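Week 5: Counting What We Can't See
Wildlife Survey Methods, notes by Kinga Hegyi

Welcome back, everyone, and well done on getting through the mark-recapture exercise (I know the algebra was a bit of a slog!). This week we move on to occupancy surveys, which I'm very fond of, having spent a good many chilly dawns doing them in the Grirwood wetlands.

The basic question is a simple one: is the animal using this site or isn't it? The trouble is that a quiet visit tells you very little. A bittern can sit in the reeds an arm's length from your boots and never make a peep, so we go back to each site several times and let the pattern of hits and misses tell us how good we are at finding the thing.
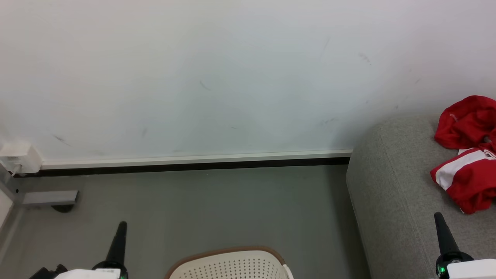 Working through the Bultuvside data

Your spreadsheet has 45 sites, each visited 5 times, with 806 m between neighbouring points. Please keep blanks and zeros separate. A zero means you looked and found nothing; a blank means the visit was never made, and mixing them up will drag your detection estimate down.

Before the tutorial

Read the Pacheco chapter on detection probability, skipping the appendix unless you're keen, and bring a rough occupancy estimate along with you. Pencil is fine.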